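Chapter 5
Dry Beans: From Field to Bin

Dry beans are grown for the seed alone. The pod is left on the plant until the seed inside is mature and hard, and the whole plant is harvested at once. Pinto, navy, black, kidney, and great northern beans all belong to the same species, and most of what you read in this chapter applies to every one of them. Where a market class needs different handling, the text says so.

Students who come from corn or wheat country are often surprised by how easily a bean crop is damaged. A kernel of wheat can take a fair amount of rough treatment. A bean seed is two halves held together by a thin coat, and a hard knock will split it. Split beans are sold at a lower price or go to feed. Much of the work between flowering and delivery is aimed at keeping the seed whole and the coat clean.

The case farm for this chapter is the Nernska farm, which has 800 acres under center pivots and dryland corners. It grows pintos in rotation with corn and wheat and sells to the Grustemari elevator, 2 miles down the county road. We will follow one field on that farm from planting in late May through delivery. The variety is Prultero, an upright pinto that can be cut directly with a combine header. Older vining types have to be undercut and windrowed first, and Section 5.4 covers that method.

Planting waits on soil temperature. Beans put into cold ground rot before they come up, and replanting costs seed, fuel, and days that the crop will need in September. Row spacing depends on the equipment a farm already owns. Narrow rows shade out weeds sooner. Wide rows let air move through the canopy, and that matters in fields with a history of white mold.

Water use peaks at flowering and pod fill. A field that runs short at this stage drops flowers and sets fewer pods, and later rain does not bring them back. Too much water at the same stage feeds mold. The Nernska operators check the soil by hand with a probe before each irrigation, and they write down what they find. The notebook for the case field appears as Table 5.2.
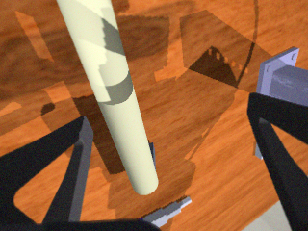 Moisture at harvest decides how many seeds split. Beans that are too dry crack in the cylinder, and beans that are too wet spoil in the bin. Growers use an electronic meter for the final number, but many also test by hand in the days before cutting, biting a seed or pressing it on a hard surface. Any blunt tool will do for pressing. A plain rod with a rounded end, like the cream-colored one shown over a wood tabletop, does not cut the coat the way a knife point would. A seed that dents is not ready.

Once the beans are in the bin, handling is the main concern. Belt conveyors are easier on the seed than augers. If an auger must be used, run it slow and full. Drop height into an empty bin should be reduced with a bean ladder, a device described in Section 5.6.

Terms to know: market class, pod fill, windrow, splits, bean ladder

Comments

prairie_row70
We use this chapter in our ag class. Is Table 5.2 in the free version? I only see 5.1.

Tang
Good section on splits. We went to belts a few years back and our dockage came down. I would like to see more on desiccants.

beanfield779
Does the bite test work for black beans too or only pintos?

Tang
Works fine on blacks. Still put them through the meter before you cut.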